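Steaming without fuss: speaker notes
Stimthorpe evening food talks, December 2020

Slide 1. Say hello, then straight into equipment. Most people in the room own a pot already and think they need a special one. They don't. Wide, steel, two handles. Mention that Zallon sells a set for 45 dollars and that the basket alone does the job.
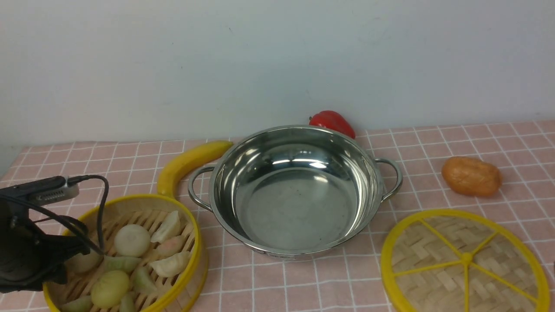
Slide 2. Water. Pour in enough to sit below the basket floor, no higher. Bring it to a boil before any food goes over it. Dumplings take 7 minutes, filled buns nearly twice that. Pause here, someone always asks about frozen ones (add 2 minutes).

Slide 3. Fit. Measure the basket across the rim before buying. The Verov one I had first was too wide and sat crooked. 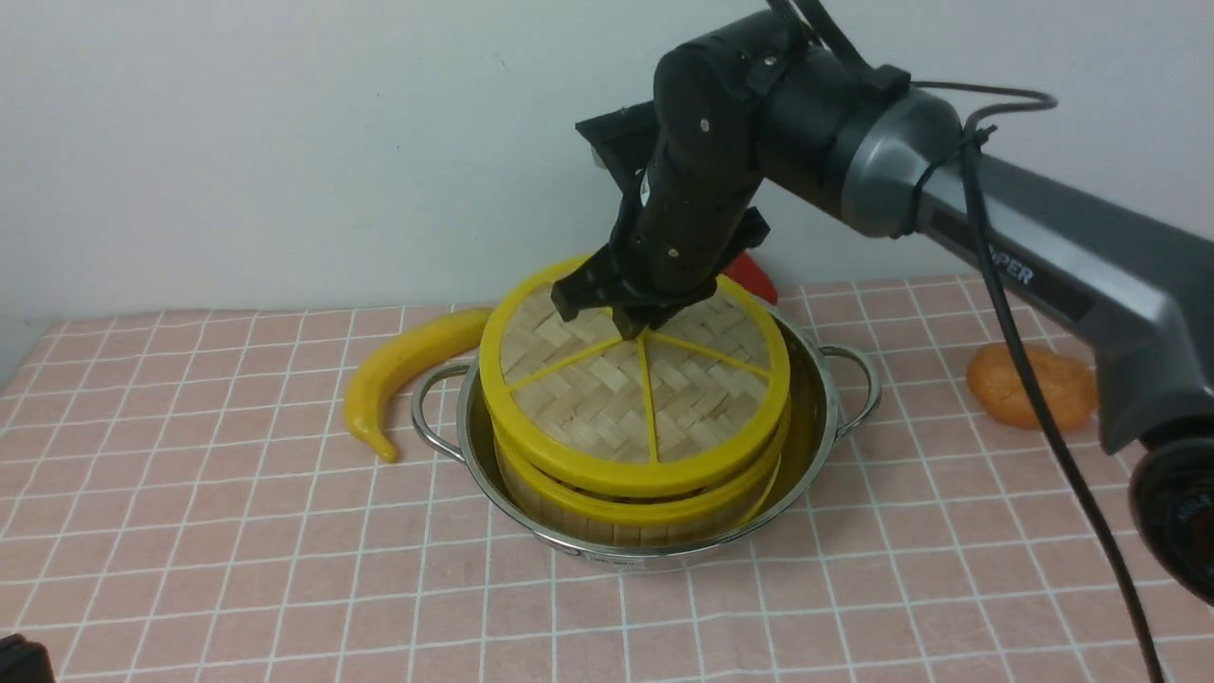 Basket in the pot, woven lid on.

Slide 4. Lining and spacing. Cabbage leaf or paper with holes. Leave a finger of space between pieces. Read out the Nghiêm note on rice flour wrappers if there is time.

Slide 5. Layout. Basket on one side, pot in the middle, vegetables out of the way until needed.

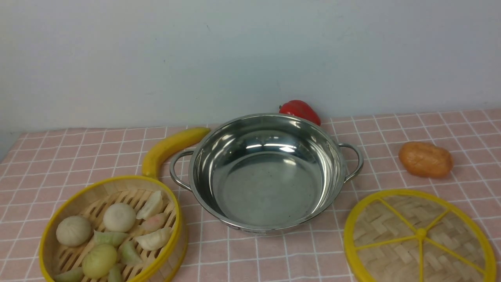

Pot in the middle, basket at lower left.

Slide 6. Drying and storage, then questions. Handouts are by the door, 50 copies.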